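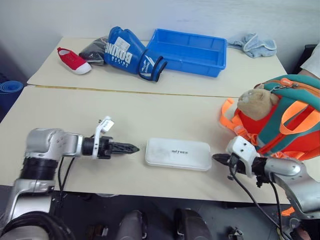 Figure 3. Work surface with the white case in the pick position and household items along the back table.

Section 3. Setting Up the Table for the Case-Handling Exercise

This section applies to student teams of the Nika Robotics Club that use the two-arm station for the Drindovix exercise. It replaces the table instructions issued in August. Teams should complete Section 2 (power and emergency stop check) before starting.

3.1 Preparing the tables

1. Push the two tables together so that their long edges meet. Close any gap before laying tape along the seam.
2. Confirm that the tape is flat. Replace it if an end has lifted.
3. Treat the table nearer the robot as the work zone and the far table as the storage zone. Items are released from one zone to the other only by the team member named on the session sheet.
4. Route the arm cables so that they hang free of the elbow joints.

CAUTION: Do not reach between the grippers while the arms are enabled. Call "hands in" and wait for the operator to answer "arms off" before touching any object in the work zone.

3.2 Placing the objects

1. Set the white case flat in the center of the work zone, lengthwise between the two grippers, with the lettering on the lid facing up.
2. Place the backpack on the right side of the work zone. The plush toy stays clipped to the top.
3. Line up the remaining items on the far table: the red shoe at the left end, then the dark soft item, the boxing glove, the blue tray, and the light blue towel.
4. Leave the tray empty. It is filled only in Exercise 4.

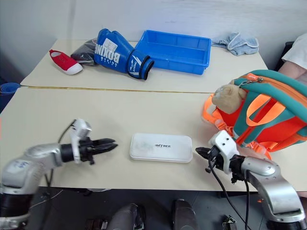 Soft items do not need to be folded the same way each time. Small changes in shape are part of the exercise, and teams should not smooth the towel between attempts. The shoe and the glove are to remain on their sides.

NOTE: The lid of the case may be cleaned with a dry cloth. Do not use solvent on the printed lettering — it will wear further.

3.3 Starting position of the arms

1. Bring both arms in from the sides at low speed until the grippers point toward each other across the case.
2. Check that neither gripper is touching the case or the backpack straps.
3. Check the view from both wrist cameras on the operator screen. The case must be visible in each.
4. Save the position under the team name and record the attempt number in the log.

The club archive holds 1,151 logged attempts from earlier terms. Entries without an attempt number cannot be added to it.

3.4 During the session

The operator and the observer remain at their posts until the arms are disabled. An attempt is stopped at 44 seconds, whether or not the case has been lifted. If an object falls to the floor, stop the arms, return the object to its place, and log the attempt as incomplete.

Teams using the Romaniuk control script should continue with Section 4. Teams using the Isik script should go to Section 5.

Revised November 2018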